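Drallport Extension Program
Household Textiles II: Course Handout
Unit 6. Handling and Folding Lined Outerwear

1. Scope

This unit covers coats and jackets of medium to heavy weight, with or without a lining. Knitwear and down-filled garments are treated in Unit 7. Students should have read the Unit 5 notes on fabric recovery before the practical.

2. Terms used in this unit

Ground: the flat surface on which a garment is laid.
Center front: the vertical line on which the buttons or other closures sit.
Loft: the thickness of a fabric when no load is on it.
Set crease: a fold line that remains after the garment has hung for a full day.

3. Choice of ground

A table is preferred where one of sufficient length is available. The tables in the Hegazy room are 149 cm long and will take most coats with the sleeves folded in, but not with the sleeves extended. In a home, the usual ground is a made bed. A bed is soft, so the garment cannot be pressed flat against it, and hand pressure should be kept light. Pull the cover tight before laying anything on it. Raised seams in a quilt can mark a smooth wool cloth if the garment is left under load.

Clothing waiting its turn goes to one side of the ground. Dark and light items are handled in separate groups, as lint transfers readily from one to the other.

4. Laying out

4.1 Empty all pockets. Close the buttons from the bottom up.
4.2 Lay the garment face up with the hem toward you.
4.3 Extend both sleeves away from the body. The angle is not critical at this stage, and the two sides need not match until step 5.1.
4.4 Smooth from center front outward with the flat of the hand. Do not drag the cloth by its edge.
4.5 Check the collar. It should lie in its worn position, neither turned up nor tucked under.
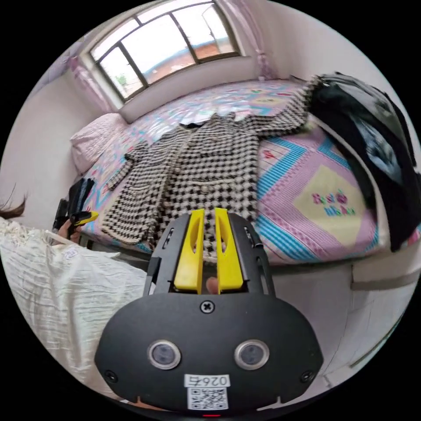
Fig. 6.1. Houndstooth coat in a bouclé weave, front up, sleeves extended (steps 4.2 and 4.3).

Bouclé needs separate mention. The yarn is looped, and the loops catch on rings, watch straps and rough skin. Remove jewelry first. A pulled loop is eased back from the wrong side with a blunt needle and is never cut. On a checked bouclé, the pattern is a useful guide: if the checks run straight from collar to hem, the cloth is lying on grain.

5. Folding sequence

5.1 Bring each sleeve in across the front, with the cuff pointing to the hem. Keep the fold at the shoulder seam.
5.2 Fold each side in by one quarter of the total width.
5.3 Place a roll of acid-free tissue across the body at waist level.
5.4 Bring the hem up over the roll. Long coats take 2 rolls and a second fold.
5.5 Turn the bundle over and support it from below when lifting.

The Trondident storage box used in the practical has an inside depth of 40 cm. Heavy coats go in first. Do not compress the stack to close the lid; loft lost under load may not return in a looped fabric.

6. Common faults

Diagonal drag lines from the armhole: sleeve folded before the body was smoothed. Return to 4.4.
Set crease across the chest: no tissue, or tissue placed too high.
Button marks on the cloth: buttons facing a folded layer with nothing between. Insert a single sheet.
Collar crushed on one side: step 4.5 omitted.

7. Practical

Work in pairs. Each student folds one lined and one unlined garment and records the finished width, depth and height on the Fotinton sheet. Unfold, hang for one day, and note any set creases by position. Sheets are due at the start of Unit 7.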